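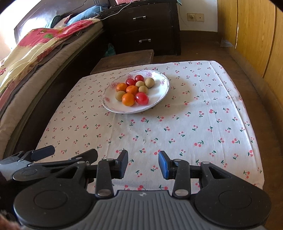 Can mandarins, cherry tomatoes and longans be left out together on one plate?

They can, at room temperature, for two or three days. The longans will go first, so eat those before the rest. Anything with a split skin should come off the plate the same day.

---

**Araceli Arellano**
17 October 2021 · Food storage · 1054 views

I rent one room and the kitchen is shared, so I keep fruit on a plate on the low table next to my bed. At the moment it's mandarins, cherry tomatoes and longans all in one pile. The plate is a plain white one with flowers on the rim, nothing special about it. My aunt says tomatoes shouldn't go near other fruit and that the longans should be in the refrigerator. My own shelf in the refrigerator is very small and mostly taken up with other people's jars.

What I want to know:

- how long each of them lasts sitting out
- if the tomatoes will spoil the other two
- if I should wash everything when I get home or wait

The room gets warm in the afternoon. The bed takes up one side, the wardrobe is on the other, and there isn't a cool spot I can think of. I buy fruit once a week and I don't like throwing it away. I threw out half a bag of longans in January when I was in a different room, and that one had the heat on all day.

Also, and this is a separate thing, the table has a white cloth with little red cherries on it. I have a tomato stain on it from last week that has turned a sort of orange. If anybody knows what to do about that, please say.

---

**Heriberto Betancur**
Member · 269 posts

Longans. They keep two to four days in a normal room, fewer in a hot one. The skin dries out and gets brittle, and after that the flesh starts to smell sour, a little like wine. When you get that smell, throw that one out and check the ones it was touching. In the refrigerator they last a week or a bit longer in a bag with a few holes in it. Leave them in the shell until you eat them. If they came on the stem, snip them off with a short piece of stem left on. Pulling them off by hand tears the skin at the top, and that's where the mold gets in.

The skins are dull and a bit blotchy even when the fruit is fresh, so color doesn't tell you much. Squeeze gently. A good one is firm and springs back. A bad one dents.

Mandarins. A week on the plate is fine. Loose-skinned ones dry out faster than tight-skinned ones. Turn them over every day or so and look at the underside, where the blue-green mold usually starts. If one has it, wash the plate before you put the rest back.

Cherry tomatoes. Four or five days out, and they taste better that way than cold. If they get very soft, put them in the refrigerator and cook them.

About your aunt. Tomatoes give off ethylene gas as they ripen, and it makes some other fruit ripen faster. Mandarins and longans don't keep ripening after they're picked the way a banana or an avocado does, so you won't see much difference over three days on an open plate. I wouldn't seal them all in one plastic box. A bowl of kiwis or bananas right next to the tomatoes would be a different matter.

Washing: wait. Wash what you're going to eat, right before you eat it. Water left in the stem end of a tomato or on a longan shell makes it spoil faster. If you really want to wash it all at once, dry every piece with a towel and let it sit an hour before you pile it up.

Don't know anything about tablecloths.

> **Araceli Arellano:** Thank you. I didn't know about cutting the stems. I have been pulling them off.

> **Heriberto Betancur:** Most people do. Small scissors work.

---

**Colton Gagnon**
Member · 12 posts

i just put everything in the fridge and never had a problem. tomatoes too. get a mini fridge if the shared one is full, I have a Harb and it's quiet enough to sleep next to. don't overthink it

> **Maribel Llanos:** She said she's in one rented room. A lot of leases don't allow them. Check first.

---
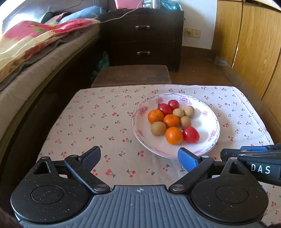
Page 2 of 2

**Maribel Llanos**
Member · 3210 posts

Heriberto covered the fruit, so I'll mostly do the cloth, with a couple of notes on the plate first.

Use the widest plate you have and spread the fruit out. When it's all bunched in the middle, the tomatoes end up pinned under or against the mandarins, and a cherry tomato with a mandarin leaning on it will split sooner or later. Put the mandarins in the center and the small things around them with a little space. With a wide-rimmed plate the juice stays on the plate if something does split. On a flat board it runs straight onto the cloth.

For a warm room, the floor under the table is usually cooler than the top, as long as you don't have a pet or ants. Keep the fruit away from the window in the afternoon. A thin dry dish towel laid over the plate keeps fruit flies off and still lets air through. Plastic wrap traps moisture, so skip it.

Don't buy a week of longans. Buy enough for three days and let the mandarins carry you through the rest of the week.

Now the stain. Orange is normal for old tomato. Check the care tag, and if there isn't one, test a corner, because the red in a printed cherry pattern can run. Wet a white rag, press it on one of the cherries for a minute and see if any color comes off. If it does, use cold water and mild soap only, and be quick about it.

If the print holds:

1. Take the cloth off the table. Run cold water through the stain from the back side.
2. Rub in plain dish soap with your fingers and leave it fifteen minutes.
3. Rinse with cold water.
4. If it's still orange, dab on white vinegar and leave it ten minutes, then rinse again.
5. Wash as usual, and dry it outside in direct sun with the stain facing up.

Sun does more for tomato stains than most of what you can buy. Don't put it in a dryer until the mark is gone, and don't iron over it. I used the Kindwood stain bar on a set of napkins and it worked about as well as dish soap, for more money.

Never use chlorine bleach on a printed cloth. You'll take the cherries and stems off along with the stain.

> **Araceli Arellano:** I tried the corner test and nothing came off on the rag. Did the soap and the vinegar. It's much lighter, I can still see it if I look for it. It's on the line now. I moved the mandarins to the middle of the plate too.

> **Maribel Llanos:** Do the soap again tomorrow if it needs it. Two rounds is common.

> **Gilberto Paucar:** Does the vinegar step work on mandarin juice? Mine left a yellow ring on a white placemat.

> **Maribel Llanos:** Cold water and soap should be enough for that. If the ring stays, soak it overnight in oxygen bleach, but only if the placemat is plain white cotton.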